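Travel Writing Workshop
Handout 4: Getting There, Getting In, Getting It Down

Read this before the June session. Bring your Flollemex notes and the first draft, however ashamed of it you are.

1. Where the piece starts

Most of the drafts I got last time began at an airport. Several began at the airport before the airport, by which I mean the taxi. One began with packing. I have nothing against packing, and I will come back to it, but a reader who has picked up a story about a hot spring does not want to stand in your hallway while you look for your passport.

Start at the point where you could still have turned around. For the Mosteo pieces this is easy, as the road to the springs supplies several such points. There is the gate. There is the second gate, which has a sign in two languages that disagree. There is the place where the paved part stops. Pick one and open there. Anything the reader needs from earlier can be slipped in later, in half a sentence, while something else is going on.

Exercise: cross out your first paragraph. Read what remains aloud. If you miss the old opening, you may have one sentence of it back.

2. Packing, as promised

A packing list is only worth printing if something on it turned out to be wrong. The draft that told us to bring water, sunscreen and good shoes could have been written by a brochure. The draft whose author carried a full-size umbrella up a dry canyon had a story in it, and then, to my sorrow, left it out of the final version.

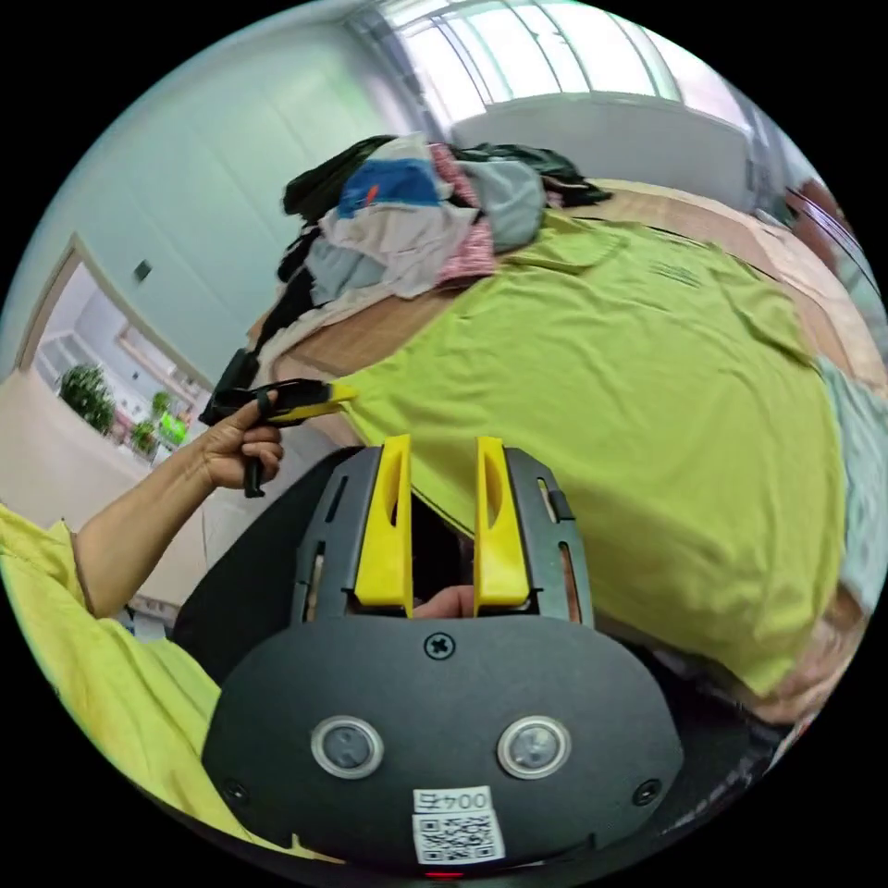 Clothes deserve more attention than most of you give them. People at a swimming hole, or on the long beach at Bamus, tell you a good deal by what they kept on, and your reader wants to know what is worn there for selfish reasons: nobody likes to be the only person in hiking boots. So be exact. "Casually dressed" could be anyone, anywhere. A yellow-green short sleeve with a bare forearm coming out of it, like the one in the photo, is four or five words more and gives us a color, a season and a fair idea of the sunburn to come. Do this for one person in your piece, or two. If you do it for everyone at the snack bar, you have written an inventory.

3. Directions

You will be tempted to prove you went there by giving us every turn. Resist, but do not swing so far the other way that the place floats. The rule I use: directions go in a box at the end, and the trip goes in the story. In the box, you may be as dull as you like. I encourage it. A good box reads:

Mosteo Hot Springs. From the village, take the river road to the second gate and park on the left. The path is 410 steps, uneven after rain. Open from early morning. Cash only. No shade.

"No shade" is the most useful thing in it. Every place has a fact like that, and it is almost never on the official page. Find yours.

In the story itself, one wrong turn is plenty. Two wrong turns and we begin to worry about you.

4. Numbers

Use few, and make them work. Elevation is the usual offender. If you tell me the ridge above James is 3,000 feet, I nod and forget it. If you tell me that is where you sat down on a rock and ate the sandwich meant for dinner, I have the height of it in my own legs. You can keep the figure, as long as the sandwich stays.

Prices go out of date before your ink is dry, so put them in the box too. The same goes for bus times. The exception is a number that changed what happened. The bus from James leaves every 48 minutes, a schedule I have never seen explained, and anyone who has just watched it pull out has earned the right to mention it in the body of the piece.

5. The companion

Many of you travel with someone. In the drafts, this person is mostly there to agree. They say "wow" at the view, and then "let's go" at the end of the paragraph. Either give them something to do or leave them in the car.

A companion is handy because they want something different from what you want. You would like to walk to the far end of Bamus; they would like lunch. That is already more plot than most travel pieces have. Let them be right once. It makes the narrator easier to live with, and it is probably closer to what happened.
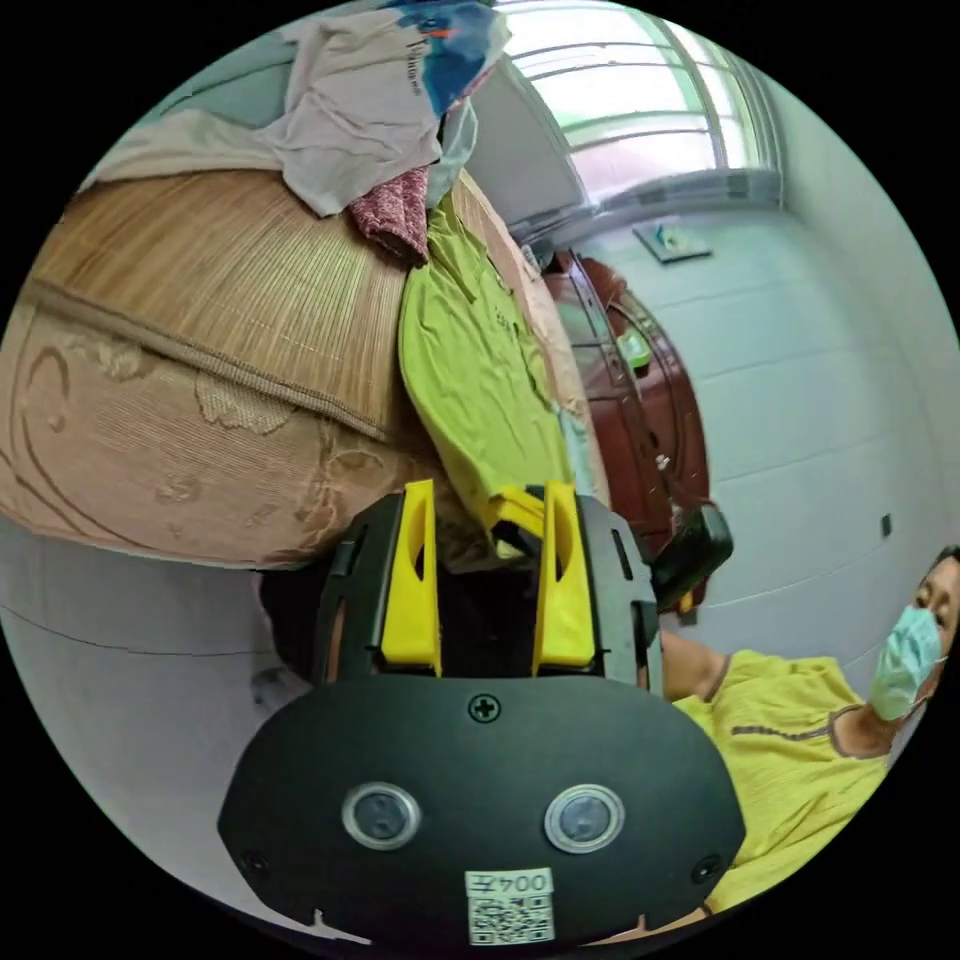 Get permission if you are going to be funny at their expense. Get it before the piece comes out -- afterward it is called an apology, and the tone is very hard to manage.

6. Taking notes

Write things down on the day. The memory you are so proud of will keep the sunset, which everyone has, and throw away the man selling peaches out of a baby carriage, whom only you had. I recommend a notebook small enough to be a nuisance. Big notebooks make people compose. You want fragments: smells, bits of talk, prices, the wording of signs, what the floor was like in the changing rooms.

Last term I looked back at my own notes from Flollemex. They ran to 13 pages, of which I used the following:

Gate stuck. Goat not stuck.
Soup, twice.
Towel rental closed for towel shortage.

The rest was weather. I had apparently been very taken with the weather.

7. Endings

The sunset is closed for repairs. So is the drive home in thoughtful silence, and so is any sentence with "I knew I would be back" in it. If you did go back, write about that instead.

Try stopping a little before you think you should. Go to your last paragraph, cover it with your hand, and see whether the one above it will do. In the Bamus drafts it did nearly every time. One of them should have finished on the companion shaking out the shoes, and went on for another page about time.

For the next session

Rewrite your draft with a new opening and a boxed set of directions. Keep the box under 80 words.

Mark, in the margin, the one fact in it that a brochure would leave out.

Choose one person in the piece and tell us what they have on. One person.

Read the two Mosteo pieces in the course folder, the cheerful one first. Both authors went up the same path in the same month. Note where each of them decides to mention the smell.

Drafts go in the tray by the door by 5 p.m. The tray marked "Tray" is the wrong one.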